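4. The Open-Day Demonstration

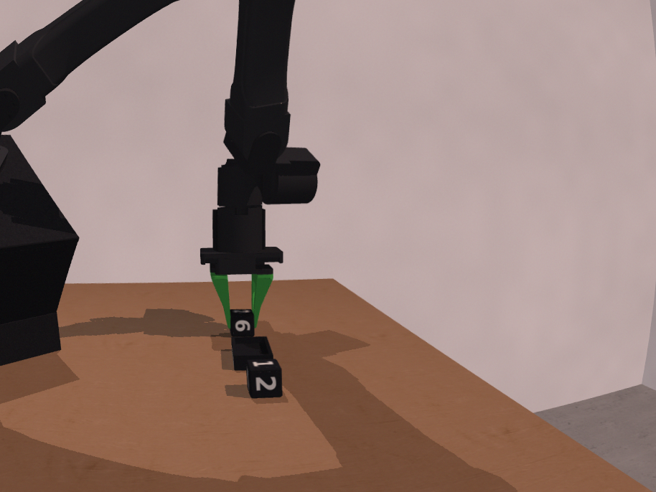 Figure 2. Simulated view of the demonstration task. The arm holds the cube marked 6 over the open box; a second numbered cube stands in front.

Home | Issues | Authors | Search | Sign in

The demonstration was shown to the public at the Fommont open day in October. In the earlier sections we described the controller and the training of the placing skill. In the present section we report how the same skill was shown to visitors who had no technical background, and what we learned from their reactions. We consider this a useful complement to the laboratory results, although the conditions were less controlled and we do not claim statistical value for it.

4.1 Task and display

The task was chosen to be understood in a few seconds from a distance. The robot must take a small numbered cube, carry it over an open-topped box of nearly the same width, and lower it inside. The narrow fit is important for our purpose. With a wide box, almost any controller would succeed and the visitor would learn nothing about precision. In Figure 2 the cube is still above the table, and the fingers press it from the left and the right. This is the moment at which the Brurnier planner hands over the control to the learned placing skill.

All sessions were run in simulation and displayed on a large screen at the entrance of the hall. We had at first the intention to bring a physical arm, but the safety rules of the building required a closed cell, and the available space did not permit it. The simulation ran live during each session, and visitors could ask the presenter to start it again with another cube or with another position of the box. The arm and its base were rendered in black and the fingers in bright green. The green color was kept from our laboratory model, and it helped the presenter very much, because it was enough to say "look at the green fingers" and everybody looked at the same place.

4.2 Procedure

The day was divided into 14 sessions, each of 20 minutes. A session began with a short spoken introduction, in which the presenter explained that the robot is not following a fixed recording. After this, the placing was shown first at normal speed and then at reduced speed. In the last part the visitors selected the start positions by themselves with a simple touch panel. The panel was prepared with the Choi interface toolkit, and only positions inside the reachable area of the arm were accepted.

For 13 of the sessions we have complete logs. In the remaining session the logging process was not started after a change of the display computer, and we exclude it from the discussion below. The policy shown was the one of Section 3, trained with 1,000 simulated episodes and not changed for the event.

4.3 Observations

The most frequent question of the visitors was about the numbers. Many of them supposed that the robot reads the numeral and decides from it what to do. In fact the controller receives the pose of each cube directly from the simulator, and the numerals serve only for the human observer, who can see from them how the cube is turned. In Figure 2, for example, the 6 lies on its side. Several visitors took this for an error of the robot. The orientation of the numeral was not part of the success condition, and we should have said this already in the introduction – from the fifth session the presenter did so, and the question became rare.

A second observation concerns the speed. At normal speed the final lowering seemed too easy to most visitors, and they gave more attention to the large movement of the arm before it. At reduced speed they began to comment on the small corrections above the box. We recommend to show both speeds, and in this order.

Finally, the shadows on the wooden tabletop were more useful than we expected. In the Fullolov renderer they can be switched off to save computation, and in one session we did this for a short time. Visitors then found it difficult to judge the height of the cube above the box, and we switched them on again. For the evaluation in Section 5, where human raters judge the quality of the placing from recorded clips, we therefore kept the shadows in all conditions.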